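Kitchen purge, day one. The rule I set myself: everything comes out of the cupboards, and nothing goes back in until it has justified its existence.

2/ I'm already losing. The first thing out was a pale green colander and I've spent my whole coffee defending it to myself.

3/ The case against: it's oval. Every pot I own is round. I bought it at Arnell during my "small kitchens need clever shapes" phase, which cost me 4 paychecks and a folding kettle. 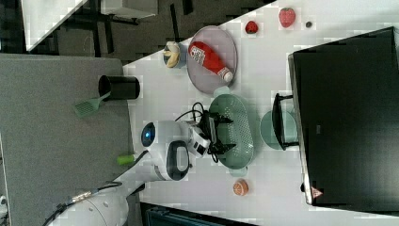

4/ The other problem is that I also have a metal one, inherited, with feet, heavy enough to stop a door. It does stop a door. That's its job now.

5/ I looked up advice. A decluttering blog says the average home holds 3,000 things it doesn't need. The comments have 300 people arguing over salad spinners. I read all of them. No regrets — some of those people are very wounded.

6/ Ketchup, meanwhile, gets no trial. Ketchup lives here.

7/ Back to the colander. It has little round handles on the ends and rows and rows of small holes, and it has never once let a pea through. The metal one lets through peas, orzo and, one memorable night, most of the rice.
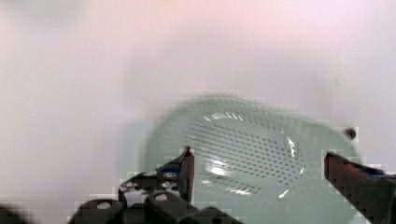

VERDICTS SO FAR

8/ Colander: stays. Folding kettle: going to the thrift store on McKinnon, where it can fold for somebody else.

9/ Green plate: stays, since it matches the colander and I am apparently a person who coordinates now.

10/ Dish rack: stays until I get a dishwasher, so forever.

11/ Tomorrow, the spice shelf. I own three open jars of cumin — please send help.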